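30 Dec 2024, Zenalville shop

Glue joint tests, continued from the May batch. Same maple offcuts as before, same clamps, only the glue changed. Set A is the Olo white glue, set B is the Pistby hide glue, mixed fresh this morning. 4 blocks per set. Clamped all of them for 40 minutes and left them on the rack over lunch.

Best break so far is A3 at 3,411 on the press gauge. It tore wood on one face and left the other clean, so I'm not calling it a full-strength joint. B1 let go early along the glue line. I think I spread it too thin at that end. Will redo B1 with the wider brush.

Moisture meter is reading high again. Swapped the battery, no change. Use the Swati meter until it gets looked at.

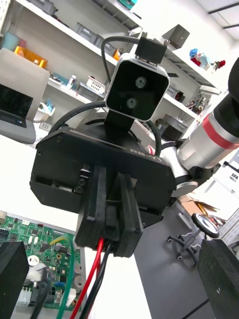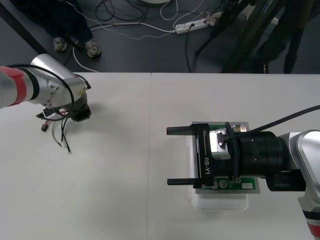 Next set is the butt joints, panel edge to panel edge, no dowels. I want the edges planed in one pass and checked against a straightedge before any glue goes on. The line I'm after is a thin straight seam like the one down the middle of the white tabletop, the same width from end to end. Plan is 3 pairs with each glue. Still need to order more wax paper and find the second square.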